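Skindedus opens rental plan for its hand-held gripper kit

Friday, February 6, 2026

Skindedus has started renting out the Warano, its hand-held gripper kit for recording household tasks, to labs and small companies that don't want to buy one outright. The rental plan opened this week. Until now the kit was sold only as a full purchase at $2793, with a wait of several weeks on most orders.

Under the new plan, customers pay $334 a month for one kit, with a minimum term of two months. A refundable deposit of $200 is taken at the start. Renters who decide to keep the kit can put half of what they have paid toward the purchase price.

The Warano is a two-finger gripper that a person holds and works by hand while a camera on the tool records the job. The recordings are then used to train robot arms that carry the same kind of fingers. Each rental includes the gripper, a charger, a hard case, spare grip pads and a login for Muslow, the company's software for sorting and trimming recordings.

Wahyudi Oei, who runs product support at Skindedus, said most of the early interest has come from teams with a short project and a fixed budget.

"They need it for a summer or for one paper," Oei said. "Buying a kit for that was hard to explain to whoever signs the invoice."

The company has also changed how it handles repairs. Rented kits that fail in normal use will be swapped, and the customer will no longer have to send in the old one first. Damage from drops is charged at cost, as are lost parts. Grip pads count as wear items — renters can ask for a new set once a month at no charge. Buyers still pay for theirs.

Muslow remains the weaker half of the package. Users have complained of slow uploads since the last major update in August, and the software still can't merge two recording sessions into one. Oei said a fix for the uploads is being tested with a few customers. He gave no date for the merge feature.
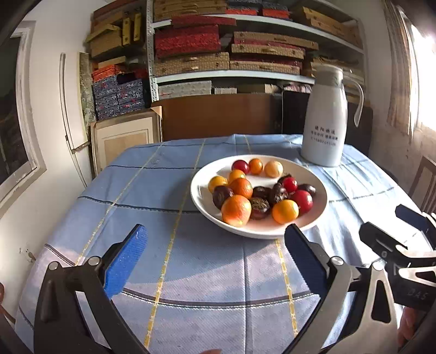

Skindedus is aiming the rental kit mainly at work in ordinary homes, where rooms are full of furniture and storage and no two tables are set the same way. The company's guide for new renters suggests starting with small objects of mixed shape and color before moving on to cups, drawers and cloth. A plate of fruit is enough for that, with smooth red ones, oranges and dark plums piled together and the two blue pads coming in from the front edge of the plate. The guide asks users to keep each recording short and to change the order of the objects between takes. It also recommends working in daylight where possible, but says strong sun from a window can spoil a recording if the tool is pointed toward it.

Stöckli, a reseller that already carries the Warano, will handle rentals in Europe starting next month. Its prices have not been set. Customers elsewhere order directly from Skindedus.

Each rental covers up to 3000 recordings stored on the company's servers. Customers who go over that limit can download their files and clear space, or pay for more storage by the month. Files are kept for 30 days after a kit is returned and then deleted.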